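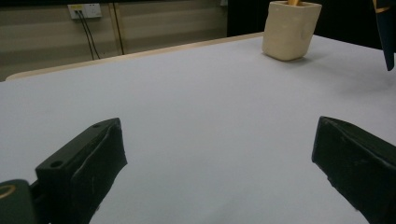 White table, cream pot, grippers open.

So I finally got the timing bug in the replay tool, and I'm way more excited about it than any normal person should be. If you've been reading along, you know I've been grumbling about Druko (my little playback and labeling program) since July. It loads fine, it scrubs fine, and then every so often the finger opening it reports just doesn't match what the camera sees. The plot would say the fingers were closing while the video had them wide open with nothing in between. Maddening!

I spent 11 evenings blaming the wrong thing. First I was sure it was the width estimate, the bit of code that looks at the two black fingers and works out how far apart they are. Black padding with wrinkles all over it isn't the nicest thing to track, and I'd already had trouble with the scuff marks confusing the edge finder. So I rewrote the whole thing, twice, and the second version is honestly pretty good. It made no difference at all to the bug.
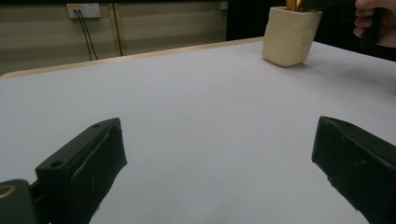 What finally got me there was printing the raw timestamps next to each other, which I should have done on day one. The video stamps came from when a picture was saved and the width stamps came from when it was captured. Those are almost the same when the disk is quick and really not the same when it's busy. At the worst point I had a gap of seven frames. Seven! No wonder the policy I trained on that stuff kept reaching for the pot and squeezing too early.

The fix was five lines. I carry the capture time all the way through now, and if two streams drift too far apart Druko complains in big red letters and won't export. I borrowed that idea from Wiltis, the older logging library we used back at Wirnmont, which was ugly as anything but never let you save a bad file.

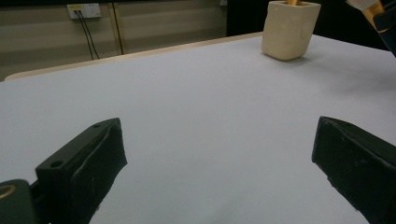

I also threw in a check for clips where the target touches the top of the picture, because the pose code gets very confident about half a pot and it shouldn't. For now it just flags them and I decide by hand. I'd like it to give me a proper uncertainty number, but that means digging into Mwaipopo (the pose estimator) and I wrote most of that late at night with very few comments – sorry, future me.

Next up is retraining on the corrected clips, with the same settings as before so I can compare the two fairly. I'm going to start the run after dinner and try very hard not to check the loss curve until morning. If anyone has a good way of lining up streams when the clocks themselves drift, please leave a comment, I've only handled the easy case so far.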